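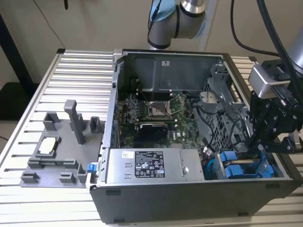 Trinidad Escobar wants to know why a robot can beat a grown-up at chess but still finds it hard to take an old computer to bits. It is a good question, and it is the one our club has been working on since August.

We are the Wistel robotics club. Our project is called Gelludano, and the aim is to get a robot arm to do small repair jobs on a desktop computer. This page explains how it works and what we have learned so far.

What is inside a computer?

If you take the side off a desktop computer you will find a few main parts. The biggest is the motherboard, a flat board that all the other parts connect to. The processor, or CPU, is a small square chip that does the sums. It sits in a socket and is held down by a metal frame with a lever. Memory goes into long thin slots. The power supply is a metal box that takes electricity from the wall and changes it into the kind the computer needs. The hard drive is where files are kept, and in many computers it slides into a metal cage.

People who built these computers expected a person with two hands to repair them. A lot of the parts have catches that you squeeze or press with a finger. Often the catches are blue, which tells you that you are allowed to touch them.

How does a robot hold things?

A gripper is the robot's hand. The sort we use has 2 fingers that open and close. Your own hand can feel if something is slippery or about to bend. A gripper can't do that unless somebody gives it sensors, so we have to think about how hard it should squeeze. Too soft and the part drops. Too hard and the plastic cracks.

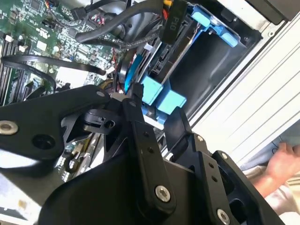
Catches were the first job we tried. To open one, the robot has to put its fingertip in the right place, push in the right direction and stop at the right moment. When you do this yourself you don't think about any of it. A robot needs every step.

Cables are harder still. A metal box stays the same shape wherever you put it, but a cable bends in a different way each time. If a cable moves across the part you want, the robot must go round it or move it first. We wrote a program called Vidal to help choose a path. It has 1,389 lines, and 700 of them are to do with cables.

How does the robot see?

It uses cameras. One kind stays still and looks at the whole table. Another kind rides on the robot's wrist, so the view changes as the arm moves. The wrist camera is better for small things like screws and sockets. The still camera is better for checking where the arm has got to.

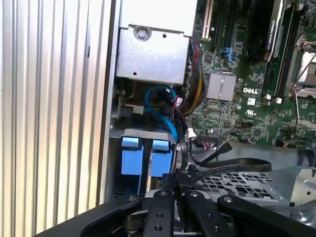 The gripper by the drive cage, seen from the wrist.

Shiny metal can confuse a camera. A bright patch on a panel may look like an edge, and a dark gap may look like a solid black part. Cinzia De Luca worked on this by comparing pictures taken with the lamps in different places. Moving one lamp made more difference than changing the program.

Words to know

Chassis: the metal case of a computer.
Socket: the place where a chip or plug fits.
Gripper: the part of a robot that holds things.
Sensor: something that measures, such as a camera.

Try it yourself

Put on thick gloves and ask a friend to give you a pencil case. Close one eye and use only a thumb and one finger to open the zip and take out a rubber. Now write down every move you made, in order. Give the list to your friend and see if they can do the job by following it exactly. Don't try this with a computer that is plugged in.

Our next job is putting a memory stick back in its slot. The notes will go on the Zastlow page when we have them.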